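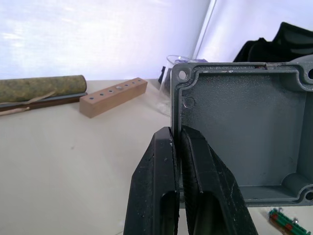

Oct 10, 2025

I have been promising a proper write-up of the enclosure work since the beginning of September, and several of you have been kind enough to keep asking, so I have made a large pot of tea and shut the door. It will ramble. You know what I'm like.

For anyone new, the question I've been chewing on is quite a small one. When a two-armed robot learns a fiddly job from demonstrations, it watches through several cameras at once: one up high that takes in the whole table, and one on each wrist that sees the fingers and whatever the fingers are near. Everybody uses all of them all the time, me included. What I wanted to know is whether the policy would do better if it were told, softly, which camera to trust at which moment. We call it view weighting, which makes it sound grander than it is. A small extra network looks at what the arms are doing and turns the views up or down, a bit like somebody riding the faders on a mixing desk.

The job we chose is putting the lid on a little grey enclosure and doing up a screw. I chose it, I should say, and Guangming Qiu has been reminding me of that ever since. He wanted to fold napkins. I still think I was right, because an enclosure asks for such different things as it goes along. You have to find it on the table, which is a job for the high camera. You have to take hold of a wall that is only so thick, and there the wrist is far better. Then you have to get a driver bit into a hole while your other hand keeps the box from wandering off, and at that point both wrists have something useful to say and they don't always agree!
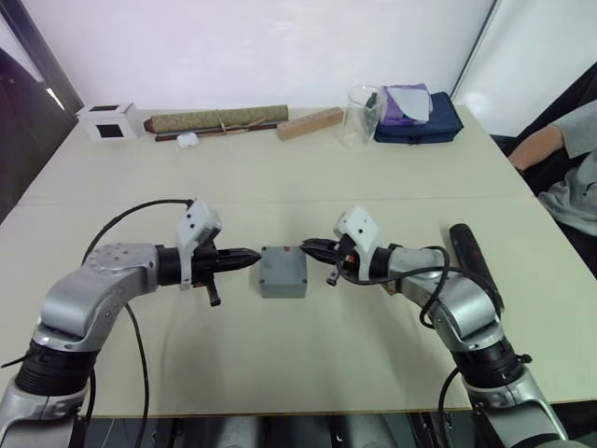
Guangming and Eilidh Cowie did nearly all the demonstrations between them, and they have very different styles. Eilidh comes in low and slow and squares everything up before she commits. Guangming goes straight there and fixes it on arrival. I worried about mixing the two and nearly asked them to agree on one way of doing it, but Mélanie Lavoie talked me out of it over lunch (thank you, Mélanie). Her argument was that if the weighting only worked on tidy data then it wasn't much use to anyone, and I couldn't think of a good answer with my mouth full.

So we kept both, and trained two policies on exactly the same demonstrations. The plain one, which we call Piteo, gets every view at equal strength. The weighted one is Flisow, and it has the extra network and nothing else different. Same number of training steps, same table, same clutter along the back. I was quite strict about the clutter, because the last time I ran a comparison like this somebody had a clear-out halfway through and I spent a miserable fortnight wondering why everything had improved.

We left the box at all sorts of angles, too. A grey corner seen from very close looks much like any other grey corner, and the seam where lid meets base is such a faint line that I'd half expected the wrist views to be hopeless for telling which way round the thing was.

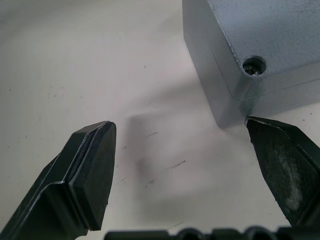

They weren't hopeless, I'm pleased to say, and that was the first surprise. When we plotted the weights over a whole run I had expected a clean handover, high camera first and wrist camera later, with a nice crossing point I could put an arrow on. What we got was much messier. The high view starts strong and drops as the arms come in, fine, but then it comes back up for a moment just before the fingers close, as if the policy were having one last look round before it committed. Eilidh does precisely this. She glances up. I went and sat with her for an afternoon and watched her do it again and again, and she had no idea.

I must be careful here, as I can't prove the one comes from the other. The policy never sees Eilidh's eyes, only what the arms did. But she does slow down while she's glancing, and that little hesitation is in the data, and I think the weighting network has hung its hat on it. Ruaridh Ogilvie thinks this is me being romantic. He may have a point. He'd like to see it retrained on Guangming's demonstrations alone, and that is next on the list.

Now for the numbers, since I know some of you scroll straight to them. Piteo finished the whole job on 58 per cent of its attempts and Flisow on 76 per cent, over the same set of starting positions. I was delighted with that for the length of an evening. Then Waraporn Panyasiri went through the failures one at a time, and her notes are really the most useful thing to come out of the month. Nearly all of the improvement is in the early part, finding the box and getting a steady hold on it. Once the bit is at the screw, the two policies are as good and as bad as each other.

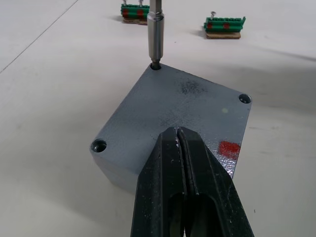 That last bit of the job is where I'd hoped the weighting would earn its keep, so it stings a little. Waraporn's reading is that by then the trouble has moved out of the pictures altogether. Whether a bit has properly seated or is just resting on the edge of the hole is something you or I would know through our fingers, and no amount of turning cameras up and down will supply it. She would like us to feed in the motor currents. I'd been putting that off on the grounds that they're horribly noisy, and I have now run out of grounds.

A couple of smaller things, for those who are trying something similar. Don't let the weights go all the way to zero. We did at first, and the policy would shut off a view early on and never learn to want it back, so now there's a floor under each one. Do smooth them over time as well, or they flicker and the arms get the jitters. We settled on a window of 17 steps after much squabbling, and I wouldn't defend that number to the death. Oh, and save the weights alongside every run, even the dull ones. I didn't for the early batch and I've regretted it since.

Next up is the Guangming-only training, then the motor currents, and after that Ruaridh wants to try the whole lot on a different enclosure with a deeper lid. I've asked for the code to be tidied before anyone sees it, so please be patient with us. If you've tried anything like this with touch or current sensing and have opinions about filtering, do write to me - long emails are very welcome, as you might imagine.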